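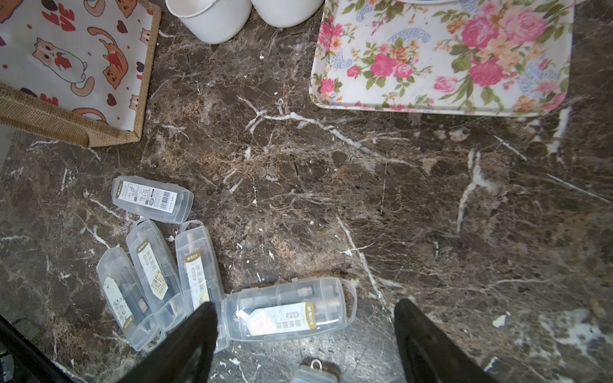 Wrist camera, fingers open over the clear cases. Storage box top left, flowered tray top right.

2021-06-23, Flandwood shop, back bench

Ustura notes, picking up where I left off with the gripper.

Spent the first hour on the wrist camera again. The bracket is the Tavdale print with the slot opened up, so I can slide the camera in and out a little before locking it down. I like where it ended up! Both fingertips are in view and there's still plenty of table past them, so if an object is coming in crooked I get to see it before the fingers close. The old position from February gave me a great view of my own gripper and hardly anything else.

Clear plastic is still the hard one. The table is dark brown marble pattern with white veins all over it, and the veins show right through the empty parts of a case. My edge finder loves them. It'll follow a vein happily off into nowhere and call it the side of a case. What does work is going for the paper card inside. The cards are light, they've got printing on them, and a couple of them have a nice bold M&G logo that gives me something to lock onto even when the case is lying at an angle. So for now: find the card, guess the case around it, grab across the narrow way. Ugly but I'll take it.

Ran 29 picks with the cases spread out and got 19. Most of the misses were in the bunched-up ones, where one finger comes down on the neighbor before it gets to the case I asked for. A few were the round ends slipping out. I want to try the softer finger pads before I touch any code, they're in the drawer with the Chauvin spares (left side, under the heat shrink, note to self).

Finger opening: dropped it by 3 mm on approach. Helps in the cluster, hurts on anything lying crosswise. Probably needs to depend on the angle. Leaving it in for now, it's the line marked TEMP in the grasp file, please don't clean it up.

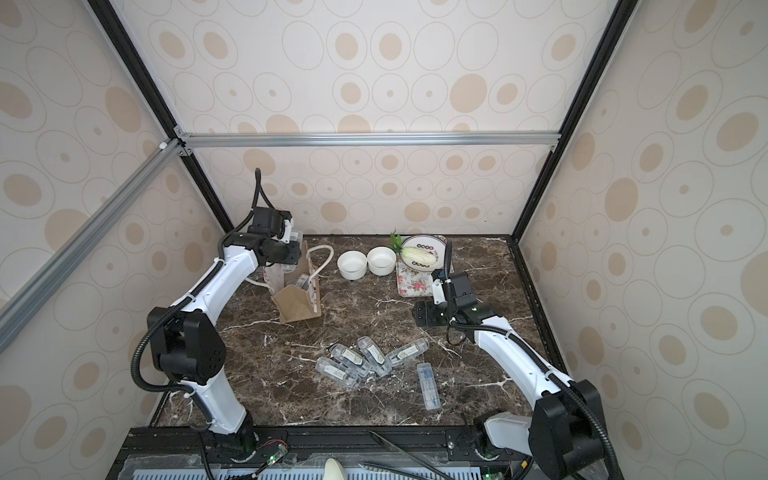 Cable slack has been bugging me all week, so I finally sat down with both arms and moved them through the whole reach by hand with the power off. The shortest run that lets the wrist turn all the way without tugging is some 460 mm from the elbow clip to the gripper, and I'd been building them shorter than that. The trade is the loop. On the left arm the corrugated cable now stands up in a coil over the wrist when the gripper is out toward the back of the table, and I'd like it to lie closer to the forearm. It's clear of the fingers at least. The right one curls back along the forearm and I'm fine with that, so the plan is to copy the right side's clip spacing over to the left and see if the coil calms down.

Front rail: both green lights on. The little bare board by the left one needs a cover. Red and black wires right there at the front edge where I lean over to move stuff – asking for it. I'll print something with a snap lid, same screw holes.

Also checked the corner brackets on the silver bars. One was loose on my first pass, tightened it, put a paint dot on it so I can see if it creeps.

Next time:
soft pads on the left gripper first, right one stays as is so I can compare
redo the cluster picks with a small sideways nudge before closing
clip spacing on the left arm
cover for the board
recheck camera offset after the pads go on, they're thicker

If anyone at Flandwood uses the bench before I'm back, the left arm's soft limit is set tight on the base joint. Loosen it if you need to, just write down what it was.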